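Notebook, September – gripper budget

Went through the equipment list with Gertraud Leitner before lunch. We have money for one of two things this term: a second arm, or new fingers and a workstation. I lean towards the second and have started costing it.

The book-in-box task in the simulator is what we are sizing against. Long tapered fingers suit the upright book in a narrow opening, so that is the shape I asked Steiner about.

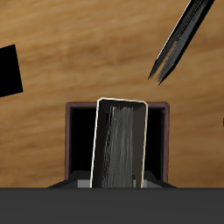
Quotes so far

Steiner: 494 per pair of fingers, pads extra. Delivery 6 weeks.
Grimach: 667 per pair, pads included. Waiting on a delivery date.
Kimora: no reply yet. Lucyna Kaczorowski will ring them.

Spare pads are 48 a set from Steiner, which closes most of the gap if we get through them as fast as last year. I would order two sets with the first pair and see.

Open question is stroke. Gertraud wants the wide version so the same gripper can take a thick book or a mug handle. My view is that the standard one will do for books, but I need to check the angled case before I put it in writing. Books standing on edge at different angles are the awkward part, more so than the mug.

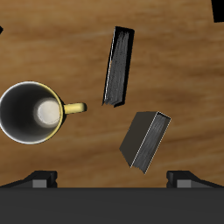 Wrist view, mug and two books, fingers open.

To do: measure the thickest book on the shelf. Ask Asness if the workstation price holds into next quarter – their last one did not. Send Gertraud the totals with and without the wide stroke.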